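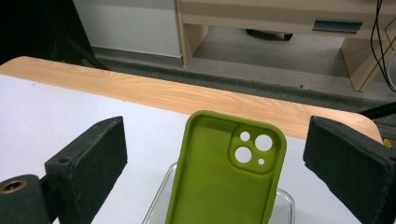 Kudalell opens its doors to anything with pedals and a petrol tank

Autocycle and moped display takes over former bus depot this November

Kudalell, the small museum of small engines, will open its new winter display on the first Monday in November at 10am. Entitled Light Pedal Assistance Required, it gathers 40 autocycles, cyclemotors and early mopeds under one roof. The roof has been mended for the occasion.

Most of the machines come from the collection of Peadar Heffernan, a retired agricultural fitter who bought his first autocycle to get to work and his second to get to work when the first one wouldn't. His family is said to be looking forward to using the dining room again.

The centrepiece is a Mathias Trostar, a two-speed autocycle built in small numbers by a firm that otherwise made milking equipment. Its brochure promised "effortless hill climbing for the business gentleman". Mr Heffernan has owned the Trostar for 20 years and has yet to find the hill they had in mind.

"It will do 20 miles an hour on the level, and it's quite surprised when it does," he said. "The second gear is there mainly for company. People ask what it's worth and I tell them what I've spent on it, and then they stop asking."

The engine was rebuilt over two winters by Joonas Vainio of Nestosska, the workshop that looks after Kudalell's running machines. The original carburettor had been repaired at some point with part of a sardine tin. Mr Vainio has made a proper replacement in brass. The sardine tin has its own case in the display, with a label.

Seven of the machines will be started in the yard each Saturday at 2pm, weather and spark plugs permitting. Visitors are advised to stand upwind and not to wear anything they have just had cleaned. Anyone who can show that they once owned an autocycle may have a go at pedalling one on the stand, after which tea is available.

Dwynwen Beddoe, curator at Kudalell, said: "Big motorcycles get all the posters. These were the machines that took district nurses up farm tracks and got people home from the late shift, usually in the rain and generally with a shopping bag on the handlebars. We have tried to be fair to them. We have also put drip trays under all of them."

A side room holds period accessories, among them leg shields, a windscreen that halves the top speed and several clip-on horns. The horns may be tried before 11am only, by agreement with the dentist next door.

The display runs until the end of winter and is open daily except Tuesdays. Admission is free to anyone arriving on a machine of less than 100cc under its own power. Those arriving on one in the back of a van pay the usual price, with our sympathy.

Press visits and requests to photograph the Trostar should go to Khang Nông in the Kudalell office. Riding it is a matter for Mr Heffernan, who will say no.

ENDS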